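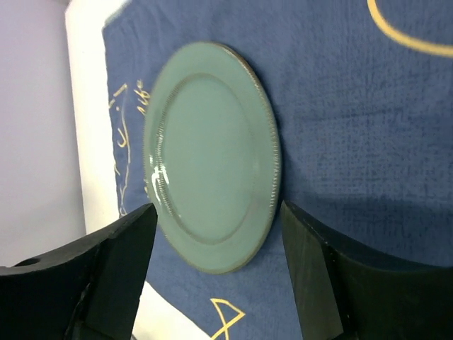 One plate, one blue cloth, two robot fingers.

Why Robots Have to Follow Rules (Even the Ones That Do Dishes)

You have rules. No running by the pool. No elbows on the table, if your grandmother is visiting. No feeding broccoli to the dog, who didn't want it either.

Robots have rules too, and theirs are much longer. The rule book at Okoth, a workshop in the town of Tendville where robot arms practice handling things from the kitchen, is 103 pages. There are no pictures in it. There is one joke, on page 6, and it isn't very good.

The book is looked after by Lilian Mohamedi. Her job is to think of everything that could go wrong and write a sentence telling people not to do it. If you have a little brother, you may already be trained for this work.

Who are the rules for?

Mostly for people. A robot arm can't read a rule book. It doesn't know what a plate is worth, or that you have a favorite one. So people read the rules and then set up the robot so that it stays inside them. When a robot breaks a rule, Lilian doesn't scold the robot. She goes and finds the person who set it up, and they have a talk.

Rule one: Know where the arm can reach

Stand still and swing your arms in a big circle. Everything you can touch is inside your reach. (Everything you just knocked over was also inside your reach. Sorry.)

A robot arm has a reach too, and before it is switched on, somebody has to work out how big that space is. While the arm is moving, people keep their hands, hair and sandwiches out of it. Even when the arm is standing perfectly still, you don't lean in for a look. It might be finished. It might also be waiting for its next instruction, and those two look exactly the same.

Rule two: Slow down near breakable things

Grown-ups at Okoth call this a speed limit, and it works like the one outside your school. An arm may travel quickly through empty air, but when it gets near a dish it has to creep. For the last part of the trip, the limit is 300 millimeters in six seconds. A tired turtle could win that race.

Rule three: Squeeze only as hard as you must

Think of holding an egg. Too soft and it drops. Too hard and you are wearing it. The people in charge pick a squeeze limit for each kind of object and write it down, so that the next person doesn't have to guess and go shopping for more eggs.

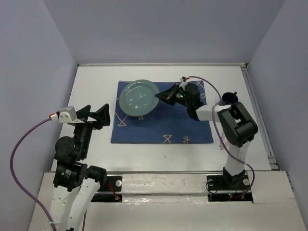
Rule four is about sharing a table. When two arms work side by side, each one needs to know where the other is, or they will bump like shoppers reaching for the last cookie. A good plan gives each arm its own job and its own turn. Look at the arm on the right, which has its black fingertips at the rim of the plate, while the other arm's open gripper stays over to the left of the cloth. Cables need a plan as well. The purple one on the right arm makes big loops, and a loop is handy when an arm has to stretch and bend, but somebody still has to check that it won't snag on anything.

Rule five: Everyone must know how to stop it

Every robot work space needs a stop button, and it has to be easy to reach. At Okoth it is big and red and everybody learns to use it on their first morning, before they learn where the snacks are. You are allowed to press it even if you are only a little bit worried. You never get in trouble for pressing it. Lilian keeps a notebook of every time it gets pressed and why, and the notebook is now up to number 433. Number 12 just says "sneeze."

Who thinks up all these rules?

Some come from big groups of engineers who meet, argue politely and publish what are called standards. A standard is a rule that lots of people have agreed to use, so a machine built in one country can be used safely in another. Other rules are small and local, and usually start with somebody saying "oops."

Try it yourself

Pick a chore, such as setting the table. Write instructions for a friend who will do only what the paper says. Then add the safety rules. How fast may they walk with a plate? What word means stop? Use plastic plates. That one is my rule, and I learned it in January.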